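## 4. Failure analysis: tracking loss in the hand-held sessions

Draft, Aug 11, 2020. Numbers final, wording not.

The policy trained on the full set failed in a way we did not expect. Grasps closed early, beside the object, and the arm then carried nothing to the bin with every sign of confidence. Section 3 gives the success rates. What follows is where the fault came from, as far as we could trace it, and what we changed.

### 4.1 Symptom

First seen on the Toddale arm during the evaluation runs. The gripper would come down to the correct height, drift sideways, close. Always towards the operator's side of the table. We assumed calibration — everybody assumes calibration — and lost most of a week to it. The arm was recalibrated twice. No change.

The safety matter came out of the same fault. In one run the drift happened near the table edge and the commanded pose jumped outward, past the taped boundary of the work area. The speed limiter caught it and the arm stopped. No contact, no damage. But the limiter is the last line of protection and should not have been needed, so all closed-loop runs were halted until the cause was known. The incident was logged by Bohdan Kushnir, who was on the stop button, and his note is what first pointed us away from the arm: the jump was already there in the policy output, before the controller touched it.

### 4.2 Tracing it back to the demonstrations

If the jump is in the output then it was probably learned. We went back to the recordings. 900 demonstrations in all, collected with hand-held grippers tracked by marker cubes. We replayed the recovered gripper trajectories without the video, just the poses, and looked for steps faster than a human wrist can manage. There were plenty. They came in bursts, nearly all of them in two-handed episodes, and nearly all in the seconds when one gripper passed in front of the other or was tipped well over.

The cause is not exotic. A square marker seen at a steep angle has two poses that fit the image almost equally well, and the solver picks one. With two or three faces of the cube in view the ambiguity goes away, since the faces constrain each other. With a single face it comes back. Our filter, inherited from the Mulari code, took the lowest reprojection error for each image on its own and kept no memory of the previous one. So the pose could flip, stay flipped for a handful of images, then flip back.
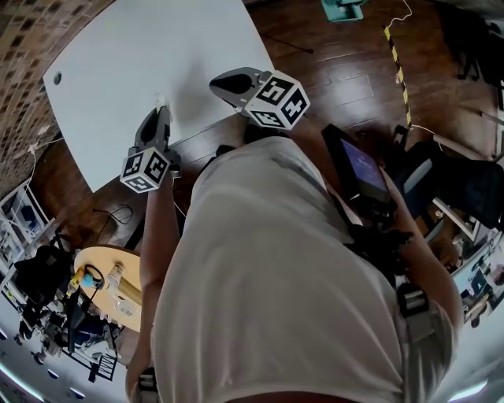 Smoothing made it worse. The flips were averaged into the true motion before the data was saved, so that a sharp and obvious error turned into a soft sideways lean, right at the point of grasp. Plausible to look at. We had watched a good number of these replays before training and passed them.

Why the lean always went the same way took longer. The demonstrators work from one side of the table and bend over it, with the head camera looking steeply down past the chest. The false solution is a tilt about the line of sight, more or less, and from that viewpoint it pulls the recovered fingertip back towards the body. Hence towards the operator's side. A demonstrator standing elsewhere would presumably have given a different bias, or a mixed one which would have been even harder to spot. We did not test this.

### 4.3 Things ruled out

Listed because each of them cost us time and a reader with the same symptom will try them too.

- **Arm calibration.** See above. Fine both times.
- **Loose cube mounts.** Bohdan checked all mounts for play. One screw was slack on a spare that had not been used in the recordings.
- **Lens distortion.** Refitted the camera model with fresh calibration images. Slightly better residuals, same flips.
- **Clock offset** between camera and gripper width signal. There is a small one. It shifts the closing event in time but can't move it sideways.
- **Glare on the tabletop.** Our favourite theory for a while. A matt cloth over the surface changed nothing measurable.

### 4.4 Fix

Three changes to the processing, none to the hardware.

First, pose estimation now uses every visible face of a cube jointly, and single-face estimates are kept only where they agree with the motion before and after. Where both solutions survive, the segment is marked as unknown and left out of training. It is not interpolated. We tried interpolating and got the lean back in a milder form.

Second, the speed check runs on raw poses, ahead of any smoothing. Obvious in hindsight. The original order was chosen for tidier plots.

Third, an episode is dropped whole if the unknown part covers the moment of closing. An approach with no grasp teaches the wrong thing.

Of the 900 episodes, 29 had a flip long enough to cover the closing moment and were discarded. A further 60 lost a segment elsewhere and were kept with the gap. That so small a share could do this much harm suprised us, and we have only a partial account of it. The discarded episodes were mostly from the harder object placements, near the edge, where the policy had little else to learn from. So the bad data was not diluted the way the totals suggest.

After retraining, the sideways drift was gone from the evaluation runs and the outward jump has not recurred. We can't claim it is impossible. The commanded pose is therefore checked against the taped boundary before it reaches the controller, seperate from the speed limiter, and any pose outside it ends the run.

### 4.5 What remains

Occlusion is untouched. When the hands cross, one cube can be hidden completely and no solver helps with that. The Drolliment annotation tool now shows hidden stretches in the timeline so that a person at least sees them before signing an episode off. A second fixed camera would do more — we have not fitted one.

We also have no ground truth for the hand-held poses. Everything in this section rests on consistency: between faces, between neighbouring images, against plausible wrist speed. A slow, consistent error would pass every one of these checks. A comparison against a motion capture system is planned for November, using the same grippers and the same table position, and until then the recovered poses should be read as good enough to train on and no more than that.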